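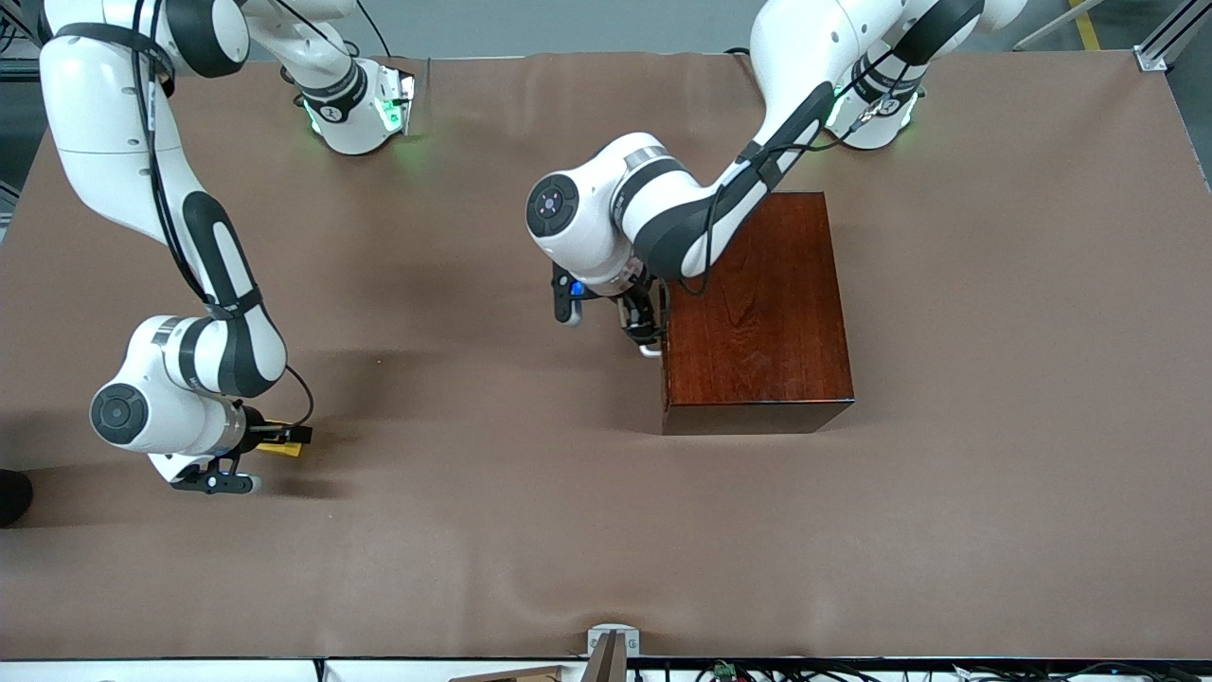 Our project group spent part of this term at Trindeck, a small company that repairs and packs wooden goods for shops. We wanted to learn how the work of the people there changes when robot arms take over a part of it. The company has 200 employees, and we received 516 answers to single questions in our survey. The handling cell has two arms at one table, and a wooden box like the one with the glossy, grained finish is a hard object for them, because the grippers can leave marks on varnish. Before, two persons turned and checked every box by hand. Now one operator looks after the cell and does the final check.

Volodymyr Fedoruk has worked in packing for many years. He told us that his back hurts less, but his day is more quiet than before. "I used to talk with my colleague. Now I listen to the motors," he said. Hilde Kuipers, the shift leader, sees it in another way. For her the new work is more interesting - she learned to correct the arm positions herself and she does not need to call the technician so often.
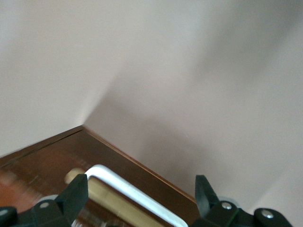 The training was the weak point. Operators received 4 hours of instruction, and most of them wrote that this was too short. They knew how to stop the cell, but they did not feel sure how to start it again after a fault. Bayu Sinaga from our group proposed a short guide with the most common faults, and the company agreed to test it in November.

We could not speak with the people who moved to other departments, so our results show only one side. Bohdan Panasiuk will contact them for the second part of the report.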